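Paying the heating bill in advance

September 2025

I switched our heating oil plan this year and a couple of people asked how it went, so I am writing it down once.

For six winters we were on automatic delivery with Pirzada. They guess how much you have left from the weather and send a truck. It worked fine until last December, when they filled us twice in one month and the second bill landed right before the holidays. It was for 400 dollars and I had not planned on it. I called, and the woman in the office was polite, but a delivery is a delivery.

Uriel Villaseñor across the street has been on will-call for years. He checks his own gauge and orders when he wants to. He showed me the notebook he keeps by the tank, with a date and a reading on every line. I started doing the same in January. By April I knew we burn 116 gallons in a cold month, and a good deal less if I remember to turn down the back bedroom.

So in July I got quotes. Clisham would not sell to will-call customers at all. Latis would, but with a minimum order of 197 gallons, and our tank is small enough that I'd have to run it low each time. I went with a prepaid plan from Plonasau. You pick your gallons over the summer, pay up front, and they bring it when you call. Anything left in spring carries over. I read that part of the contract three times.

The hard part was having the money in July. We put aside a bit every week from March on, and skipped replacing the car tires until fall. 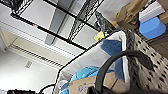
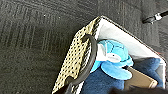

I also had the burner cleaned and a new nozzle put in, and moved the thermostat off the outside wall, where it was reading cold. The technician said to do the filter every year and I had been doing it every other year.

First delivery is set for next month. I will post the gauge readings in the spring, and if the carryover doesn't show up on the account like they said, I'll post that too.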